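Progress report no. 3, Nollar sorting room
Prepared for: Clemance Fund, small equipment grants
Grant reference: 3137
Prepared by: Aksel Damgaard
18 Jun 2019

1. Summary

This report covers the time since our second report in March. The work goes forward mostly as planned. The sorting room has its new floor covering, the shelves are in use, and the first group of gray trays has been in daily work for some weeks. Two items are late, the labels and the second workbench, and I explain both in section 4. We do not ask for more money in this period.

2. The room

The dark carpet tiles were laid in the last days of March. We had asked for a price on rubber floor also, but it was over the budget line and we decided for the carpet. The staff are satisfied with it. Small metal parts which fall down do not jump away as they did on the old concrete, and the noise is much lower. The negative side is that thin washers are difficult to see on a dark floor. We bought a magnet sweeper from the small purchases line for this.

The lighting above the east wall was repaired by the landlord without cost to the project. The door to the corridor is still too narrow for the large cart, so full loads must come through the yard. I have written to the landlord twice and he promised an answer before the summer holiday.

3. The trays

In the application we wrote that all loose parts would be sorted from trays of one type and not from mixed boxes. We have now received 27 trays from Tundex. They are square and shallow, with sloped walls and a flat floor, and they have a matte gray paint. The sloped walls were a wish from the staff, who found it hard to take the last parts out of the corners in the old boxes.

My observations after the first weeks:

The size is good. One filled tray can be lifted by one person if we keep to the weight limit which is written in the room rules.

The paint on the floor of the trays is marked quickly. The trays in most use have many scuff marks, and dust stays in them when they are not wiped. The marks do not disturb the work, but for the next order I would ask Tundex about a harder paint. I have now put wiping of the trays into the Friday cleaning list.

There are small mounting holes in the floor of the tray. Very small screws can go through them, and we lost some in April before we understood where they went. Villanueva has offered to deliver plastic plugs. Until then we put tape under the holes when we sort the smallest sizes.

The sorting itself goes faster than before. I do not want to give a figure now, as we had two new colleagues in May and the comparison would not be fair. A measured result will be in the final report, as agreed.

4. Delays

Labels. The printed labels for the shelves should have been ready in April. The first print had wrong part numbers on one sheet and we sent everything back. The new print is ordered and paid. In the meantime we use handwritten cards, and this works, but it does not look nice.

Second workbench. The supplier moved the delivery two times. The latest promise is up to 6 weeks from now. If it is not here at that time, I propose to cancel the order and buy the same model as the first bench. The price difference is small and can be covered from the amount which was saved on transport.

5. Budget

Spending follows the approved plan. The trays and the floor are paid in full. The workbench is reserved but not paid. Receipts are sent in a separate envelope, together with the signed list of purchases.

6. Next period

We will finish the labels, put in the plugs from Villanueva, and write a short instruction for the trays so that new staff can read it on the first day. I would also be glad if someone from Clemance could visit us in the autumn, when the second bench should be in place.

With kind regards,
Aksel Damgaard
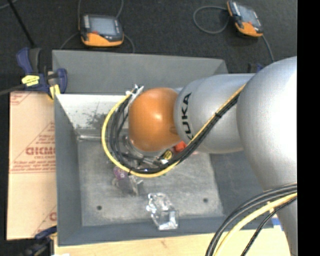

Figure 1. Gray tray in the sorting room, with scuff marks and two mounting holes in the floor.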